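Nondenen Allotment and Growers' Society
Minutes of the Spring General Meeting, March 17, 2026

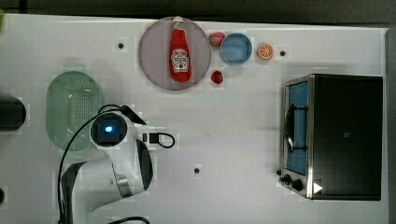
1. Opening and apologies

The Chair, Kátia Amaral, opened the meeting at 7.30 pm in the long room at Ueda House. Apologies had been received from the plot secretary and from the members for the lower field. It was confirmed that 19 members were present and that the meeting was quorate under rule 8.

2. Minutes of the previous meeting

The minutes of the October meeting were read and approved with one correction. Under item 6, "north gate" should read "north-east gate". The Chair signed the corrected copy.

3. Matters arising

3.1 The lock on the north-east gate has been replaced. Keys cut for the old lock should be handed in at the hut.

3.2 The Society had written to the owner of the land behind the Kirier Lane plots about the overhanging sycamore. A reply had been received agreeing to the removal of the two lowest branches before the end of the month. The holders of the plots concerned asked that the cuttings be taken away and not left against the fence. The Chair undertook to put this in writing.

3.3 The request for a second noticeboard was withdrawn by the member who had made it.

4. Accounts

The balance at the bank stood at £2,384. All rents for the current year had been paid except for two, both of which had been the subject of a reminder. The cost of hiring the skip had risen and the meeting was asked whether one hire a year would be enough. After discussion it was agreed to keep the spring hire and to decide on the autumn one at the next meeting.

The accounts were accepted.

5. Water supply

5.1 The Chair reported that the main tank had been inspected by Sovano, whose written findings were available to read at the table. The tank was sound. The float valve was worn and should be replaced before the supply is turned on.

5.2 A member asked whether hoses could be allowed in the evenings during dry weather. Several members spoke against, on the grounds that pressure at the far end of the site was already poor. Others felt that the present rule was hard on those unable to carry cans. It was proposed that holders with a medical reason may use a hose for up to 21 minutes, this being the time for which the existing tap timer is set. The proposal was carried, with two members voting against.

5.3 The valve is to be bought and fitted before the supply is restored.
Action: K. Amaral

6. Waiting list and vacant plots

Plots 4 and 11 had been given up over the winter. Plot 4 will be offered to the next name on the list. Plot 11 is badly overgrown with bramble and it was agreed to offer it at half rent for the first year, or as two half plots should there be no taker.

7. Bonfires

The meeting was reminded that bonfires are not permitted between April and the end of September. A complaint had been received from a neighbour concerning smoke on a Society plot. The holder has been spoken to and no further step is proposed.

8. Any other business

The seed potato order had arrived incomplete. Members who had ordered second earlies will be refunded or may take main crop in their place.

It was asked that the hut be left swept and the kettle emptied after use.

9. Next meeting

The next general meeting will be held in October at Ueda House. Items for the agenda should reach the Chair in writing two weeks beforehand.

The meeting closed at 8.50 pm.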